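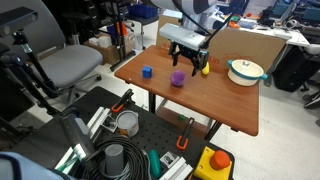

How I Oil a Wooden Tabletop

I put this off for years with my own kitchen table because I thought it was a job for people with a workshop. You need an old T-shirt, a can of oil, some sandpaper and a free evening, plus the patience to leave the thing alone afterward (my weak spot!).

One warning before you start: this is for bare or previously oiled wood. If a drop of water just sits there on top like it would on a plate, you've probably got varnish, and the oil won't soak in. You'd have to strip it first and that's a whole other page.

What I use

I buy Culleo hard oil at the Jurkia store out by the highway, in the 16-ounce can. It does my table twice with some left over for cutting boards. Any oil sold for furniture should be fine, just read the can, as drying times are all over the place. 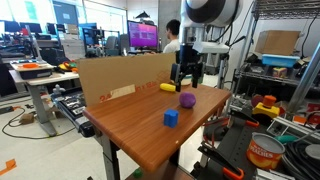
Last updated: Aug 27, 2019

Step 1. Clean it

Warm water, a squirt of dish soap, and a cloth that's been wrung out hard. Go over it again with plain water, then let it dry overnight. I skipped the overnight part back in June and got a cloudy streak that I had to sand right back out.

Step 2. Sand it

Go with the grain, always. I use 180 grit for old rings and then 240 over everything. Don't lean on one spot or you'll make a dip - you won't see it but your elbow will find it every morning. Vacuum up the dust and wipe with a dry cloth.

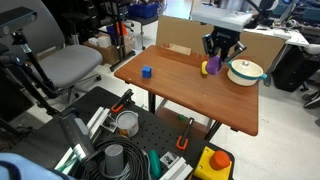
A reader wrote to say that steel wool did a nicer job than 240 grit on her pine table, and wanted to know if there was any harm in it. Not on pine, as far as I know, but please don't do it on oak. The little bits left behind can turn into black specks.

Step 3. Oil it

Pour out less than you think, a puddle the size of a cookie, and rub it in with the T-shirt until the whole top looks evenly damp. Wait 15 minutes, then wipe off everything that's still sitting on the surface. Then wipe again! Sticky tables come from oil that got left on.

Let it sit 8 hours and do a second thin coat the same way.

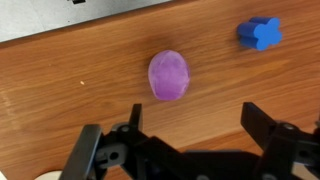

After that second coat I keep hot mugs and wet glasses off it for a good few days, even if it feels dry sooner.

And lay your oily rags out flat outside to dry, one layer, never balled up in the trash. They can heat up and catch fire by themselves. Mine go over the back fence with a clothespin on each corner.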